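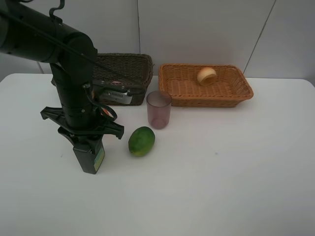
The Wakbridge Lending Room is a community lending library in the town of Wakbridge that loans household tools, kitchen equipment, and craft machines to residents for short periods. It is of the type known as a library of things, in which the stock consists mainly of objects other than books. Every item in the collection has an inventory label fixed to it. Pale labels are preferred for dark equipment, as a small green-and-white label on a black housing can be found quickly even when cables hang close by. The Lending Room operates from the ground floor of the former Pumphrey drapery store and is open to anyone with an address in Wakbridge or the adjoining village of Dudmont.

Background

The Lending Room grew out of a weekly mending circle held in the Dudmont reading room. Members brought their own sewing machines, irons, and cutting mats, and by the end of the circle's first winter many of these were being left in a cupboard between meetings. Mohandas Nair, a retired school technician, began keeping a written list of what was in the cupboard and who had taken it home. The list used a ruled ledger with one line per loan, and its column order (item, borrower, out, due, in) is still used in the current loan record.

When the reading room closed for roof repairs, the cupboard was moved to the Pumphrey building under an informal agreement with the owner, Gopinath Poojary. The agreement was later replaced by a written lease. The first public opening took place in February with 43 items available, most of them sewing and knitting equipment. A carpet cleaner and two ladders were added in the same month.

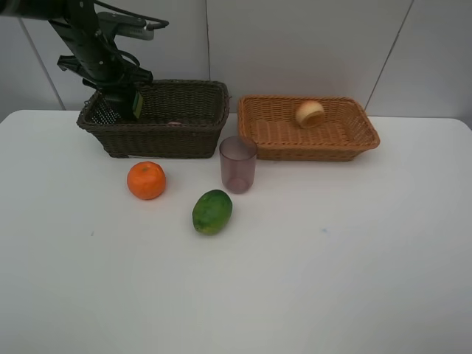

The move also changed the membership. The mending circle had drawn mainly from Dudmont, while the new premises stood next to the Wakbridge bus stop and attracted borrowers from the rental housing north of the river. Demand shifted toward drills, wallpaper steamers, and folding tables. The mending circle continued as a separate body and now borrows from the Lending Room on the same terms as other groups.

Collection

The collection is divided into five classes: textile, kitchen, garden, building, and event. Each class has a letter, followed by a serial number that is not reused when an item is withdrawn. Items made up of several parts, such as a pasta machine with its handle and clamp, carry one number, and the number is repeated on each part large enough to take it.

The stock is limited to 200 items. The limit was set when the shelving was installed and reflects the floor loading of the old shop rather than any policy on growth. A donated item is accepted only if a place is free or if an existing item in the same class is withdrawn. Withdrawn items are offered first to other lending projects and then sold.

The following are not accepted:

Chainsaws and other powered cutting tools with an exposed chain
Child car seats and cycle helmets
Gas heaters
Mattresses and bedding
Anything requiring a license to operate

Two of the longest-serving items are a hand-cranked knitting machine and a cast-iron jam pan, both on the original ledger. The knitting machine has been rebuilt once, using needles taken from a second machine of the same pattern.

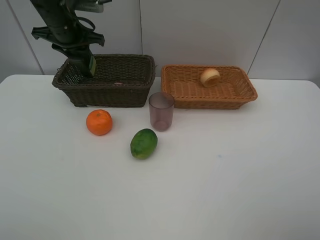 A rectangular woven basket with a thick braided rim.

Lending terms

Membership is free, but a borrower must show proof of address at the first loan. The standard loan is seven days, renewable once if no other member has reserved the item. Event items, including tables, urns, and bunting, are loaned for three days and cannot be renewed. A member may hold up to four items at one time, or six if all of them belong to the event class.

No deposit is taken. Damage through ordinary wear is absorbed by the Lending Room, and a borrower who loses an item is asked to replace it with one of similar age and condition. Late returns are not fined. A member with an overdue item cannot take out another until it has been returned.

Groups borrow under a separate card held by a named person. In place of the four-item limit, each group has a yearly allowance of 200 item-days, counted as the number of items multiplied by the number of days on loan. Unused item-days do not carry over.

Inspection and repair

Returned items are placed on a holding shelf and are not loaned again until inspected. Electrical items receive a visual check of the plug, cord, and casing at every return, and an instrument test at fixed intervals. Sewing machines are run on a scrap of medium-weight cotton using straight and zigzag stitch, and the scrap is pinned to the loan card as a record of tension.

Repairs are carried out in the rear workroom by Sudheer Ramasamy and Jagadeesh Sundaram. Work beyond their scope - chiefly motor rewinding and blade grinding - is sent out. An item that fails inspection three times for the same fault is withdrawn.
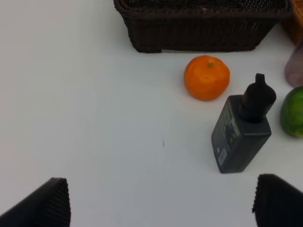
Catalog

The original ledger was replaced by a card index and then by Menik, a catalog program written for the Lending Room by Krishnamoorthy Thomas. Menik stores loans, reservations, and repair notes in a single file and prints a paper list at closing time each evening. The paper list is kept at the desk so that loans can continue during a power failure. Notes entered in Menik are limited to 200 characters, a length chosen to fit one line of the printed list.

Catalog entries use plain names. An overlocker, for example, is entered under "sewing machine, edge," with a cross-reference from the trade term. Searches can be made by name, class letter, or task, the last of these drawing on a word list that is extended when a borrower asks for something the catalog does not recognize.

Related activities

An introductory session on machine sewing is held in the front room at 6:30 p.m. during the winter months, using machines from the textile class. These are blocked from loan on the day of the session. A seed exchange and a jigsaw shelf also operate from the building; neither is cataloged, and neither counts toward the stock limit.

See also

Library of things
Mending circle
Seed library
Toy library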